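Two Grippers, One Arm, and a Man Who Doesn't Trust Demos

Hélder Ramalho has been testing grippers for Malunden for five years, and he starts our conversation by telling me what he won't say. "I won't give you a success rate. Give me a day and a friendly object and I'll get you any rate you like."

He is comparing two parallel-jaw models, one from Vallon and one from Dindlow, on the same arm with the same controller. The Vallon costs $2,000 more. I asked what the extra money buys.

"A nicer brochure, so far," he said. "It closes faster. Fine. Who asked for faster? Most of what goes wrong for me goes wrong in the last bit of the approach, when one finger touches before the other and the thing rolls." 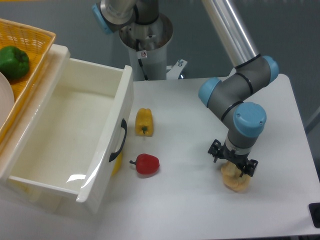 Ramalho prefers lumpy or slippery test items to the foam blocks suppliers send. Blocks have flat sides, he points out, and two flat fingers will hold a flat-sided block all afternoon. He ran 13 objects through both grippers in February and threw out the results for four of them after finding that the finger pads had been swapped partway through.

"My mistake," he said. "But how many people check?"

His colleague Vitória Paiva, who looks after the controller, is a little kinder to the Vallon. She likes its force readings. "They're steady, at least. With the Dindlow I get a number and then I get a different number." She still wouldn't buy it on that alone — the readings arrive too late to stop a bad squeeze.

Would either of them recommend one today? Paiva said ask again after the pads are replaced. Ramalho said he'd want to see both with worn pads first.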